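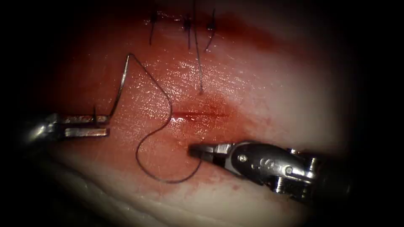 Drenley Infill Study: Does the Shared Core Pay Its Way?
Final report, Housing Studio, February 25, 2022

Our group was asked to test a claim that comes up in most of the reading for this studio: that small apartments become acceptable when residents get generous shared rooms in exchange. We picked the Rutherford Street parking lot in Drenley as our site and the Skukolance scheme as our precedent. I should say at the start that I did not believe the claim in September and I only half believe it now.

The precedent

Skukolance stacks 27 units around an open stair, with a kitchen and a laundry on every second landing. The drawings are handsome. They also show every shared table full, in sunshine, at what must be dinner time. We found no plan that showed where a resident keeps a bicycle, a stroller or a suitcase. The units are 300 square feet each, and the published floor area counts the landings as living space, so the number looks better than the apartment does.

Our scheme

We kept the stair and changed most of the rest. The building is 5 stories, brick at street level, with units of up to 500 square feet. Each floor has one shared room on the north side instead of a kitchen on the landing. Storage lockers sit behind the elevator, where Skukolance has a planter. Losing the planter was argued over for two weeks.

Making the units bigger meant fitting fewer of them on the lot. Reviewers called this a retreat from the housing shortage. Maybe so, but a count of front doors says little about how long people stay behind them, and none of the sources we were given followed tenants past the first lease.

What we could not show

The daylight model is weak. We ran it for one day in May, which flatters the north rooms, and the Erkach warehouse across the alley was entered a story too low. The corrected version makes the bottom two shared rooms fairly dim. I would not put a reading table in either.

We also have no cost figures worth printing. An earlier draft had a table of them, copied from a developer's brochure, and we took it out.

Group position

Three of us think the shared core should stay as drawn. I would cut it to every other floor and give the area back to the units. The section drawings in Appendix B show both versions at the same scale. Appendix C has the corrected daylight run.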